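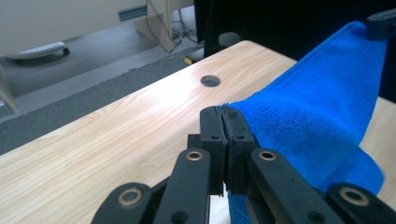 Blue towel, one corner up, over the side of the small table.

November, after lunch

Towel day. I promised myself I'd write this one up properly instead of scribbling on the back of the order form, so here goes, and sorry in advance to anyone at Kostik who has to read about folding for a whole page.

Background for whoever opens this later: Umali wants a fold card for the microfiber towels that go into the Unus kits. The old card was written for the thin cotton ones and it's no good for these (too many folds, and the stack ends up looking like a loaf of bread). So the job is to find a fold that goes corner to corner, lies down without fighting, and can be explained in a couple of lines to someone who's never done it. Fold 3 on my list is the one I keep coming back to – halves, halves again, then one turn over to hide the open edges.

Got through 7 tries before I had to give the table up for a bit. Most of the trouble is at the beginning. Once the towel is square the rest is easy, but getting a bunched-up towel to square is where all the time goes. You grab what you think is a corner, pull, and it's just a fat fold in the middle of the cloth. Back to the pile.
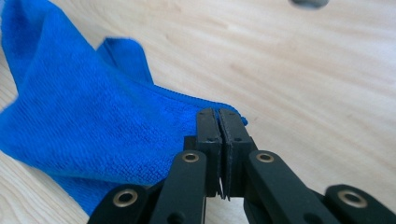 I've started hunting for the hem before anything else. My old habit was to shake the towel out and hope, and on a small table all that does is send half of it over the side. Now I look for that neat stitched border, which is easy to pick out because it sits tighter than the fluffy stuff, and I follow it down until it comes to a point. Even with the rest of the cloth in a heap, there's a corner you can trust. Then I go back along the hem the other way for the next one. It's slower for the first few tries and a lot quicker after that! I want this on the card as line one, before any mention of folding.

Things I'd change about the card as it stands:

The drawing has to go. It shows a perfectly flat towel, and no towel has ever arrived at this table perfectly flat.

"Smooth firmly" should just be "smooth." Press hard on these and the cloth drags, and then your edges are off again. Light strokes from the middle out seem to do it.

Say which corner. The old card says "take the corner," and I've seen three people (me included) take three different ones. I'd write "the corner nearest you" and leave it at that.

Keep the towel away from the edge. If too much hangs over, the weight pulls everything sideways while you're lining up the other end.

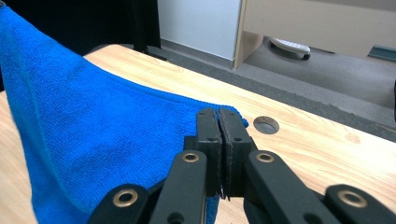

Leftover questions

Does the hem trick still work after washing? The Prorkar batch went through the machine before it came to us and those hems had a bit of a wave to them. I didn't mind it, but somebody folding a whole carton might. I'd like to try a few washed and a few new, mixed up, without looking at which is which.

Is 2 folds enough? Umali thinks so. I think it makes a floppy parcel that slides around in the kit box, but I haven't tried it with the lid on, so I'll shut up until I have.

Carton count on the Unus sheet is 89, which is such an odd number that I'm going to ask before I fold to it. Could be a typo for 98 – or they really are short.
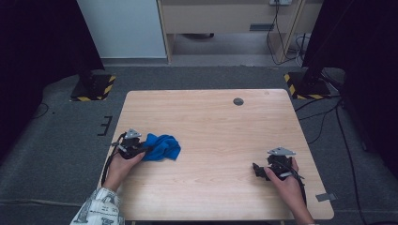 To do next time

Write out the new card by hand, big letters, hem first.
Ask Kostik if there's a slightly bigger table free (rounded corners are kind on the cloth, no complaints there, I just want more room to lay a towel out).
Try the lid test with both folds.
Bring a second color. I'm seeing blue when I close my eyes.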